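4.2 What the attendants did with the saved time

Claims that tidying robots "free up" staff are usually made before anyone has watched the staff. The pilot at Cusley, a short-stay rental firm that furnishes its units for families with children, was planned on that basis. Its proposal promised that attendants would spend less of each changeover picking up toys and more of it on what the firm called guest care. We were asked to measure the second part and found it hard to locate.

The two-armed system, sold under the name Clodeo, was rehearsed in simulated rooms before it was allowed into furnished ones, and attendants were asked to review the rehearsals and mark each attempt as acceptable or not (Figure 3). The review work had not been in the proposal. Over the pilot it came to 2397 marked attempts, done at a screen in the linen office, and it was entered in the time sheets as training. We have counted it as labor.

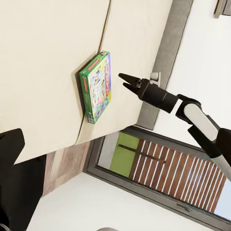

The distinction matters for the headline result. If review is left out, attendants on the pilot team saved 58 hours against the comparison team. If it is put back, the saving is too small to tell apart from ordinary differences between one changeover and the next. The firm's internal summary used the first number. We do not say the summary was dishonest, but a reader would come away from it with the wrong idea of who was working and at what.

The content of the work changed as well. An attendant who picks a game up off a sofa makes several small decisions without stopping: whether the box is damaged, where it lives, whether the next guests should find it there at all. In review those decisions were cut down to a single mark. Several attendants told us they kept wanting a third button.
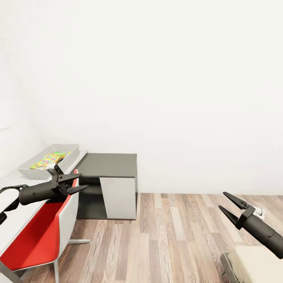 Skill was the other promise. Breson, the contractor that ran the pilot, described review as a step up from manual work, and the grading scheme gave it a slightly higher rate. The attendants' own account was less flattering. Much of what they judged was easy to judge, and what was hard had no rule behind it. A light grey tray of bright, mixed pieces at the end of a long white desk could be somebody's finished tidying or the start of it, and the written guide gave no help with cases like this. Two reviewers given the same attempts often split, and the disagreement was settled by a supervisor who had not cleaned a unit in years. Knowledge that the job used to reward went into the system without a name on it.

We also doubt that the rehearsals prepared anyone for the way guests leave a unit. Attendants spoke of games left in places no plan would put them, and of the speed with which they dealt with such things by hand. The pilot gave no figures for these cases, as they were sorted under "other" and left out of the timing. 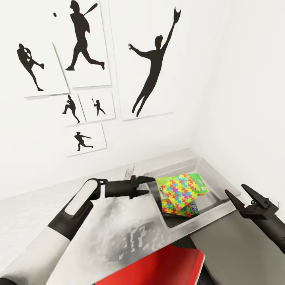 Reiko Hayashi, commenting on an earlier draft, thought we had been too hard on the review work. In her view attendants with bad knees or backs had good reason to prefer a chair and a screen, and a study that treats every hour of sitting as a loss misses what bending does to people over a working life. She added that the comparison team had asked twice to be let in.

We accept the point about strain, and our interviews support it in part. It does not settle the question of pay or of numbers. The seated hours were shared out by seniority, so the attendants with the least physical trouble were sometimes the ones who got them, and no one at the firm would say whether the review posts would last once the system no longer needed so many marks. When we put this to the managers in February, they referred us to the contractor.

Figure 3. Views from the simulated rooms used in the rehearsals.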